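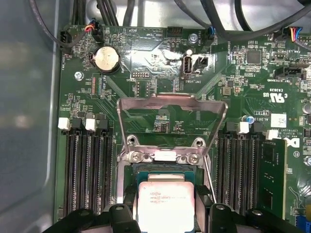
Xeon processor in its open socket, load plate up.

Whooping cough in Custham, where things stand

Quick one this week, typing between phone calls. You have probably heard most of this in the pickup line already, some of it wrong.

Two confirmed cases of pertussis (whooping cough) at Arkby Elementary. Two. Not twenty, and no, the school is not closing. Both kids are home and on antibiotics, and both families have been very decent about talking to us. Please don't go guessing who they are. Last year's guessing over the stomach bug was ugly and I don't want to do that again.

The county mailed 556 letters on Thursday. If you got one, your child shares a classroom, a bus or an after-school program with one of the two. If you didn't, you are not on the close contact list, but keep reading anyway. Letters went to the address the school has, so anyone who moved over the summer and didn't update it, call the office. A stack already came back from the Ifans Road apartments marked undeliverable. We're calling those households one by one and the voicemail boxes are mostly full. Please empty your voicemail!

What to look for. It starts like a plain cold. Runny nose, maybe a low fever, a small cough you wouldn't keep anybody home for. Then a week or two in the cough turns into fits, worse at night, sometimes so hard the kid throws up after. The "whoop" is the gasp for air at the end of a fit. Plenty of people never whoop, teens and grownups especially, so don't wait for it. Small babies may not cough much at all. They may turn bluish or just stop breathing for a bit. That is a 911 call, not a clinic call.

Babies are the whole reason I'm making a fuss. A fourth grader with whooping cough has a miserable couple of months. A newborn can end up in intensive care. So if there's a baby in your house, or a baby at your sister's house you see every Sunday, you're who I am writing to. Same if you're pregnant. The Tdap shot in the third trimester passes protection on to the baby before birth, and you want one every pregnancy, even if you had it last time. Ask your OB or ask us.

Antibiotics: they work best early. Later on they still help keep it from spreading but they may not do much for the cough, wich hangs around for weeks after the germ is gone. People get discouraged and quit the pills. Finish the pills. A child on treatment stays home until five full days of the right antibiotic are in. Keep the bottle or the pharmacy slip, the nurse is going to ask for dates.

And cough syrup isn't much use for this one, don't give it to little ones unless their doctor says so. Cool mist, small meals, lots to drink. Keep them away from cigarette smoke and the wood stove.

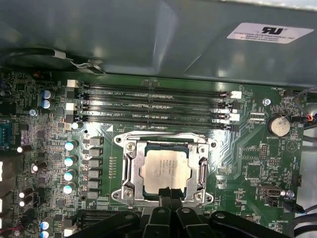 Shot records are eating up most of our week. The school has 1,388 student files to check between the elementary and the middle school, and a good number are photos of a card, folded, with a coffee ring over the date. DTaP is the little kid series, Tdap is the booster at eleven or twelve and for adults. The names look alike and get swapped constantly. Look at a memory slot with DIMM2_CPU1 printed right there beside it on the board, no squinting at somebody's handwriting. I would love that for vaccine cards. If yours is a mess, bring what you have. We can look up anything given in this state since the registry started, and for out of state we will call the old doctor for you. Bring the old doctor's name, a town helps too.

If there is no record anywhere, usually the answer is just to get the shot. An extra dose is rarely a problem, sore arm mostly. Talk to the nurse if your child ever had a bad reaction to one before, or has a seizure history.

The protection does wear off. Both of this month's cases being in vaccinated kids doesn't mean the shots are junk, I've had that one by email three times since breakfast. Vaccinated people who catch it generally have a milder time, and a milder time is worth a sore arm.

Walk-in clinic: Thursday, 3 in the afternoon until 8 in the evening, the old bank building on Elavon Street, side door. The front door sticks and there is a step. No appointment, no charge for anyone under nineteen, bring an insurance card if you have one and come anyway if you don't. A parent or guardian has to sign for minors. Grandparents bringing kids, get a signed note first, we turned away two families in March over that and felt awful about it. Adults can get Tdap same place same time while it lasts. Parking behind, not in the dentist's spots. He does tow.

Charalambos Vrettos is on the nurse line all week, and Cauã Assunção is taking calls in Portuguese and Spanish in the afternoons. Leave a number slowly. Twice, if you can stand it.

Coaches and music teachers asked about practice. Practice is on. Anyone with a cough that came on in the past three weeks should be seen before coming back, and water bottles are not for sharing, mouthpieces neither. The indoor meet goes ahead as planed.

One last thing, masks. If you're coughing and you have to come in to the clinic or your doctor's, put one on at the door and tell the front desk right away so they can get you out of the waiting room. Call ahead if you think it's pertussis. They may swab you in the car.

More when there's more. If the count changes I'll send a short note the same day.

Comments (4)

Dee M.
We got the letter but my son was out sick the whole week before they say the exposure was. Does he still need the antibiotics?

Nurse line reply
Dee, call us with the dates he was out and we'll go through it with you. May be no, but I'd want to check the bus list too.

rkpatrick
My husband had this at 41 and cracked a rib coughing. Get the booster people. Also thank you for saying the side door, I stood out front for ten minutes last fall.

Tomasina
Is the Tdap ok for my mom, she's 78 and watches the baby two days a week? She had a tetanus shot at some point but can't say which kind.

Custham Health Notes | Questions? Call the nurse line or reply to this newsletter | © Custham Health Notes, all rights reserved | Unsubscribe | Back to top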